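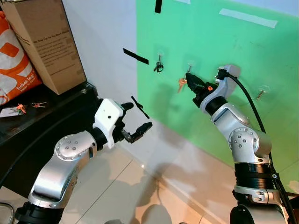

*The light green panel with its small hooks.*

Hi Dorian -- June update on the Skollow tool library, a bit longer than last time because there's finally plenty to tell you!

Loans first. We're at 1,388 since your grant came through, and 563 of those were garden tools (everybody on the Valterov side of town seems to be digging up a lawn). Membership stands at 193, which I'm really pleased with, though renewals are slower than I'd like and I've started phoning people in the evenings.

Money: $2,000 of the equipment line is still unspent. I'd like to put it toward a second tile saw and a decent pressure washer, if you're happy with that. Ramalho quoted us for servicing the mowers too, but it was steep, so I'm getting another price.

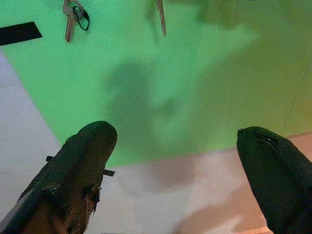
*Bright green, up close.*

The Saturday-style repair sessions you asked about haven't started. We lost our instructor in spring and I haven't replaced her -- my fault, I put the catalog first. The printed guide, "Inside the Shed," is at the proofreading stage and I'll mail you a copy.

Could you let me know about the tile saw before the end of the month?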